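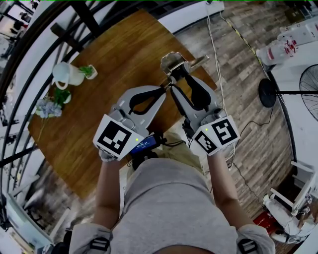 Home News What's On Letters Property Sport Contact

Derham's old ironmonger's is to stay open after all

Last updated: Tuesday, 4.15pm

Aguiar's, the ironmonger's on the corner of Sadau Street that has kept Derham in hinges, hooks and picture wire for longer than most of us can remember, will not be closing in February as feared. The lease has been taken on by Zidov, the family builders' merchant from the other side of the river, and the shop will carry on under its own name, with the same counter and, we are very glad to report, the same staff.

Regular readers will remember the glum notice that went up in the window in the autumn, written in capital letters on the back of a paint chart, thanking customers for their loyalty and asking them to collect any keys left for cutting. It caused quite a stir. People who hadn't been through the door for years found they suddenly needed a box of brass screws, and on the first Saturday afterwards the queue went out past the baker's and got rather muddled up with the queue for bread.

A petition to keep the shop was left on the counter at the library, and it gathered more than 2000 names before it was handed in to the landlord. That is a great many for a town of our size, even allowing for the visitors who come in for the market and will sign most things if the pen works.

Zidov said in a statement that it had been looking for a place in the middle of town for a while, mainly for customers who only want small things and don't care to drive out to the yard for them. "We never wanted to turn it into something else," the firm said. "People go to Aguiar's for the bits they can't find anywhere else, and we would be daft to stop selling them."

The bits in question are mostly in the back room, behind the bead curtain. Anyone who has ever moved into one of the older terraces off Sadau Street will know the trouble with the doors, which were hung at a time when every builder seems to have had his own idea of where a latch should go. A modern lever handle bought from one of the big sheds will very often sit half an inch too low, or leave a ring of old paint showing like a tide mark, and then you are into filler and sandpaper and a lost weekend.
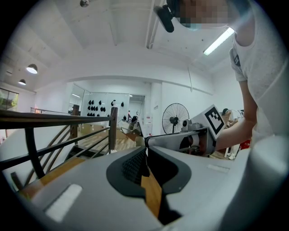 What Aguiar's has always done is let you bring the old handle in, wrapped in a tea towel or rattling about in a carrier bag, and match it as nearly as can be managed from the drawers. There are 500 of these drawers along the back wall, labelled in several generations of handwriting, and not all of the labels can be trusted. The one marked "sash lifts, small" has held curtain hooks since before decimal money, and there are no plans to correct it.

Under the new arrangement the drawers will stay put, and Zidov has promised to go through the cellar as well, where there is thought to be a good deal of older stock still in its brown paper. If it's fit to be sold it will come upstairs a little at a time. We understand there are a fair number of rim locks down there, which will be welcome news in the almshouses, and a quantity of coat hooks in a pattern that hasn't been made for a very long time.

There will be some changes, of course. The floor by the door is to be levelled, so that pushchairs and wheelchairs can get in without the little heave that has been needed until now, and the heating is to be replaced, which those who have stood waiting for a key in January will not mind one bit. The paraffin pump in the yard is to go. The shop will begin taking cards, something it has held out against with real determination, although cash will still be welcome and the old till is staying on the counter for the time being.

Opening hours are changing a little too. The shop will open at 8 in the morning on weekdays, half an hour earlier than it does now, to suit tradespeople on their way to a job. It will go on closing for lunch. We did ask about this, as several readers had asked us, and were told quite firmly that the lunch hour was never up for discussion.

Key cutting continues as before, and so does knife sharpening, though the knives will now be taken over to the Zidov yard and brought back, so please allow 3 days for them instead of having them done while you wait. Garden shears can go in the same box. Scissors are still sharpened in the shop, and dressmaking scissors should be handed over separately with a note saying so – they are done on a finer stone and it does upset people when they're mixed in with the kitchen ones.

The work to the floor means that Aguiar's will have to shut for 2 weeks. During that time anything already ordered can be picked up from the side door in the passage, where there is a bell. It's a faint bell, so do give it a good long push and wait. Account customers will be getting a letter.

Neighbouring shops seem every bit as pleased. The baker's has put a cardboard spanner in its window, iced bun in its jaws, and the wool shop opposite told us that it had been dreading another empty front at that end of the street, coming so soon after the shoe repairer's went. The greengrocer has asked that whoever has been borrowing the long ladder from the passage might bring it back before the builders start, as it belongs to him and he would like to do his gutters.

The window itself, which many people think of as the best thing about the place, will be left much as it is. The mousetraps will stay in their pyramid, and the enamel jugs will stay on their shelf, and the faded cardboard lady with the tin of floor polish, who has been smiling out at Sadau Street through a great many summers, is to be given a dusting and put back exactly where she was.

Keys left for cutting before the autumn notice went up are still in the biscuit tin by the till. If one of them might be yours, the staff ask that you bring your ticket, or failing that the lock.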